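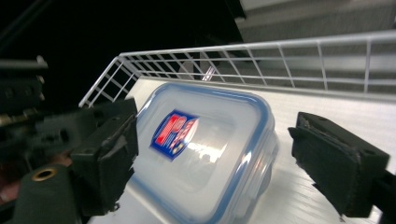 Is there a kids' show for a four year old that isn't nonstop noise?

Posted by Maxine Fairweather, 16th September

My daughter just turned four and we've hit a wall with TV. She gets one show while I make dinner and maybe a second one on weekends, so I'm not looking for hours of stuff. I just want something where people talk at a normal speed and every scene doesn't end in a crash or a song about the crash.

We did the big famous puppet ones with my son (he's nine now) and she has zero interest. I think the puppets scare her a little. She liked one cartoon about a bus for a week and then decided the bus was mean. Okay!

What I'd love is real kids or calm animation, families that look different from each other, and a little bit about feelings without it turning into a lecture. She has a new cousin who was adopted in April and she's been asking a lot of questions about who belongs to who, so if something touches on that, even better. We don't have cable, just a streaming stick and the library card. What are your kids watching?

drelledham_dad

Try Westholm. It's a cartoon about a street where all the neighbors share one big garden, and each episode is one small problem, like somebody borrowed a rake and didn't bring it back. Episodes run short, the voices are soft, and the music stays in the background where it belongs. My twins have been watching it since they were three and I can stand to be in the room with it, which I can't say for most of what they like.

For the family questions, look for the one where the Aerts kids get a foster brother. I don't remember the title but it's in season 2, toward the end. They handle it nicely. The little girl is jealous for most of it, she hides his shoes, and the mom doesn't give a speech. They just sit on the steps and look for the shoes together and she asks him stuff. My two asked me a ton of questions afterward, so maybe don't put it on right before you have to drain pasta.

One warning, the first season is slower and the drawing is kind of rough. I'd start with season 2 and go back later if she likes it. Kids that age don't care about the order. Mine have seen the same rabbit episode so many times that I could do all the voices for you (and I have, in the car, by request).

Our library has the discs. I had to put a hold on them and wait, but they came. If yours doesn't carry them, ask at the desk, because our branch takes requests and they bought the second season after I filled out the little card.

Tamsin_R

just turn the volume down lol. mine watches whatever and she's fine

porchlight98

I'm going to go against the cartoon answer a little and say look at Ututdale, which has real kids in it. I'm a preschool aide and I've used it with my group, so I've watched a lot of faces watching it, if that makes sense.

It's a show where a different child takes you through their day. They get up, you meet whoever lives in the house, they go somewhere, they come home. There's a grown-up narrator but she hardly talks. One kid lives with his grandpa, one has two moms, one goes back and forth between two apartments and shows you both of her toothbrushes. My group LOVED the toothbrushes. We had to talk about toothbrushes for days.

What I like is that it doesn't announce the topic. There's no "today we will learn about different families" at the top. A kid says "this is my dad, he picked me up at the airport when I was a baby" and then they go feed a goat. For a four year old who's working out who belongs to who, I think that lands better than a big special episode. Then she can ask you about it or not.

The downsides. The seasons are a mess on streaming, they show up in a strange order and some of them have the same picture for every episode, so you end up clicking around. And a couple of them have a pet that dies. It's done gently but you'd want to know that going in. I'd watch a few by yourself first if you can stand it after bedtime.

About the puppets, I wouldn't push it. I have one or two every year who can't deal with them and then they turn five and it's no big deal. If you want to test the water, a sock on your own hand where she can see your arm is a lot less spooky than one on a screen.

I've seen Westholm too and it's sweet, so no argument there. I'd just try both and see which one she asks for again.

Maxine Fairweather

Thank you both!! We tried Ututdale last night and she was glued to it, the whole thing, and then wanted to know why we don't have a goat. I've got Westholm on hold at the library. There's a line for it so I guess the secret is out. Tamsin, I did turn the volume down too.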